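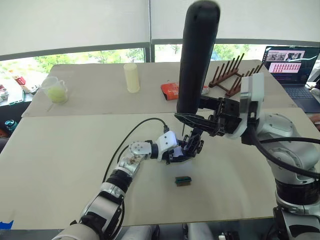
Progress report to the Jellesport Transport Fund
Community car-sharing scheme, second reporting period
December 11, 2018

Purpose of this report

The report sets out what Wosteo has done with the grant since the last submission in April, how the money has been used and what remains to be finished before the scheme closes to new spending. It follows the headings agreed in the grant letter. Receipts and mileage sheets have been sent separately.

Vehicles

The scheme now has both of its small crossovers on the road. The first, the petrol car, has been in use throughout the period. The second, the diesel, was delivered later than planned after the dealer found a fault in the rear door seal and asked to keep it until a new part arrived. No charge was made for the delay, and the dealer extended the warranty to match.

Members have driven a total of 1127 trips in the period. Most were short journeys within Jellesport, to the shops, the health centre and the railway station. Longer bookings were mainly at weekends. Fuel use in the petrol car was higher than the maker's published figure, as we had expected for a vehicle driven almost entirely in town. The diesel has done better on the coast road but is not well suited to short runs, and we now ask members to book it for longer journeys where they can.

Boot space has been a recurring point. With the rear seats up, neither car will take a folded wheelchair and a week's shopping together. The seats in the petrol car fold flat and those in the diesel do not, and the booking page now says so.

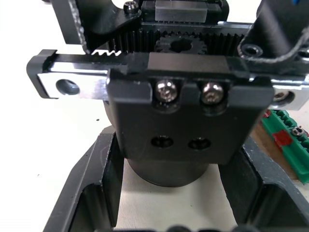

Servicing was moved in the summer from the main dealer to Lukáč, a local garage, after three quotations were obtained. The standard of work has been good and the cars are usually returned the same day. Two sets of front tyres were replaced earlier than budgeted, following kerb damage. We have repainted the bay markings at Harbour Street, where the turn is tight, and there has been no further tyre damage at that site.

Booking system

The Vanum booking software went live in the first month of the period. Members can reserve a car, report damage and record fuel purchases from a telephone. Key collection was less smooth. The key safe at the station bay jammed repeatedly in wet weather and was replaced under guarantee. For several weeks members had to collect keys from our office during opening hours, and evening bookings fell as a result. They have since recovered.

Membership

The grant letter set a target of 60 members by the end of the period. This has been met. Younger drivers remain under-represented, largely on account of the insurance excess for those under 25. We have asked the insurer for revised terms and will report the outcome.

A short survey was sent to all members in the autumn. Replies were favourable on price and cleanliness, and less so on the availability of cars on Saturday mornings.
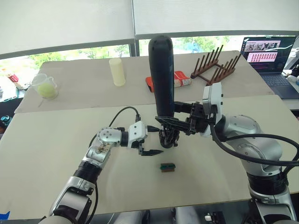 I gave up my own car in the spring and have not missed it, but I would pay a little more each month if it meant a third vehicle at the station, wrote one member. Similar requests came from other households on the east side of the town.

Finance

Spending is within budget overall. Tyres and the insurance premium exceeded their lines, and servicing fell below its line following the change of garage. An underspend of £2000 is forecast. We ask the Fund's permission to carry this sum forward towards a trial lease of a third car, to be based at the station bay.

Next period

Work will concentrate on the lease trial, the insurer's revised terms and winter tyres for both vehicles. The petrol car is due its first MOT test before the next report, and the result will be forwarded when it is received.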